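Household Demonstration Tips: Folding and Handling Padded Jackets

Issued by Zestwood Home Skills, 5/17/26

These tips are for contributors who record household tasks at home for the Mahama folding set. They apply to padded coats, puffer jackets and quilted vests. Shirts, towels and bed linen are covered on separate pages.

Before you begin

Choose a bed or a wide table that you can reach from one side without leaning. Close the zipper fully before the first recording. An open zipper lets the two fronts drift apart, and the learning system then sees a different garment each time. Empty the pockets and check for keys.

Set the grippers to the soft-grip position and wipe the pads with a dry cloth. Dust and lint reduce the hold on shiny fabric. If the pads still slip after cleaning, order a replacement pair from Prekeck and put the task on hold until they arrive.

Lay the cable behind you or to one side. Contributors who stand close to the bed should check the floor between takes.

Laying out the garment

Place the jacket front side up with the hem towards you. Smooth the body from the centre outwards, using the backs of the jaws. Leave the sleeves as they fall. A set in which every sleeve has been straightened by hand teaches very little about real laundry.

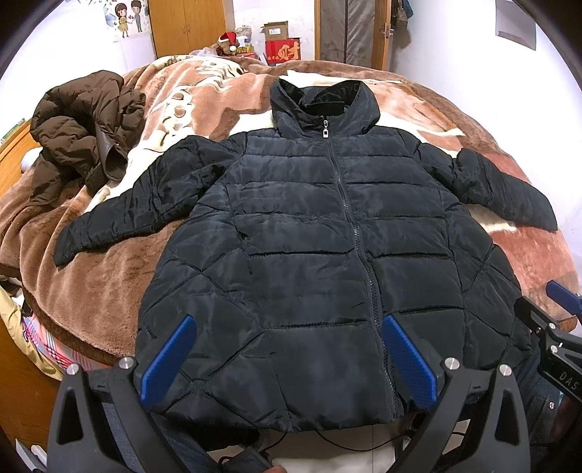
Padded jackets account for 200 of the 211 episodes requested in this round, and the most common fault is a grip that closes on the filling alone. Take hold at a stitched seam or at the hem, where the layers are held together. On a black jacket such as this one, the seams between the wide panels and the diamond stitching at the sides give the pads a clear line to aim for. Bring both jaws in low, close to the near edge of the bed, and pause for a moment before closing. A patterned blanket underneath is acceptable – there is no need to change the bedding.

Folding

1. Fold one sleeve across the chest, gripping near the cuff. Release it slowly, as padded sleeves tend to spring back.

2. Fold the second sleeve over the first.

3. Press down gently with both pads to let the air out. Do not strike the fabric.

4. Lift the hem with both grippers and bring it up to the collar.

5. Tuck the hood in last, or leave it flat if the task card says so.

Each episode may take up to 105 seconds. Do not rush the final fold to save time. A slow, complete fold is of more use than a quick one that has to be trimmed.

If something goes wrong

Keep recording if a sleeve slips or a fold opens. Correct it with the grippers and carry on. Recoveries of this kind are wanted, and they should be labelled "corrected" in the Firner upload form. Stop the episode only if the garment falls to the floor or a hand has to touch it.

Between episodes

Shake the jacket out and turn it a little before laying it down again. Change to a garment of another colour or thickness when the task card calls for it. Let the filling recover for a few minutes after repeated folding – flattened padding behaves more like a shirt and should not be labelled as a puffer.

Uploads for this round close at the end of September.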